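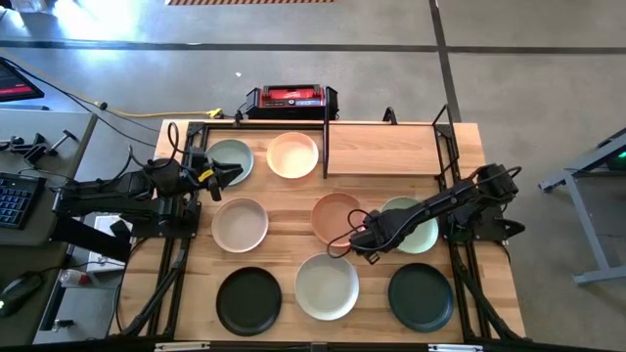
Ticket 678
Cell: Flasness, two-arm plate cell
Site: Brallunton
Raised by: Radka Golob
Assigned to: Vasilis Obradović
Opened: February 2, 2019
Priority: normal
Status: closed, one follow-up open

Summary
Right arm stops with a following error on the wrist roll joint during plate pick. Left arm not affected.

Reported by Radka Golob
Fault comes up when the right arm reaches in over the middle of the table and the wrist turns past the halfway point. Arm holds position, gripper stays as it was, controller logs "following error, J6". Clearing the fault and homing works every time. It then runs for a while and trips again, mostly on the middle row. Six trips during the morning run. I have not changed the program or the plate layout.

Update, Vasilis Obradović
Read the log back over the last 3,000 cycles. 16 trips in total, all J6 on the right arm, all with the wrist turning the same way. No overcurrent entries on any other joint. Supply voltage at the controller is steady through each trip, so I am leaving the power station and the extension lead alone for now.

Ran the wrist by hand with the drive off. Free from home to halfway, then a springy resistance which gets worse towards the end of travel. Same test on the left arm: free all the way.

Update, Vasilis Obradović
Looked at the cable routing with both arms reached in over the plates. The loop on the right arm hangs low enough to drape over the edge of the terracotta plate. The left arm's loop arches up from near the wrist and stays off the table. Two separate problems, I think:
1. The right loop can catch a plate rim when the arm lifts.
2. The cable is pinched further up and has no slack to give when the wrist turns. The spare length is all on the wrong side of the clip.

Question for Kadir: was the right harness changed in July along with the gripper?

Reply, Kadir Kahraman
Yes. Gripper and harness both came from Gimex and I fitted them together. The harness is the longer version, as the short one was out of stock. I used the original clip positions. Nothing was written on the job sheet about the extra length, sorry.

Update, Vasilis Obradović
That fits. Work done:
- Drive off, arm supported, gripper cable unplugged at the wrist.
- Last clip on the forearm opened. Outer sheath flattened on one side, no copper showing. Continuity good on all cores while flexing.
- Clip moved one link back towards the base. Slack pulled through and re-tied so that the loop stands up over the wrist, same as on the left.
- Base bolts on the right arm checked while I was there. All tight.
- J6 error limit left at the original value. Please do not raise it to get round this fault.

Wrist now turns by hand through full travel with no spring in it. Homed both arms and ran the pick program at half speed, then full speed. No trips. Loop clears the plates at the lowest point of the pick.

Comment, Radka Golob
Ran a full shift on it. No faults on J6. One missed pick on the mint-green plate, right arm, gripper closed short of the rim. Did not repeat.

Update, Vasilis Obradović
Probably the taught point. I homed J6 again after the clip was moved and did not check the offset. Compared against the stored value: small difference, corrected and saved. Pick points for the right arm checked again on all three rows.

Comment, Jean Urquhart
Can we get the short harness for this arm? I would prefer not to leave a flattened sheath in service.

Reply, Kadir Kahraman
Ordered through Kelmendi. Will open a separate ticket for fitting when it arrives. Until then, look at the sheath at the start of each shift and stop the right arm if any core is showing.

Closed by Vasilis Obradović
Cause: gripper harness too long for the clip positions, pinched at the forearm.
Copied to: Nikola Berisha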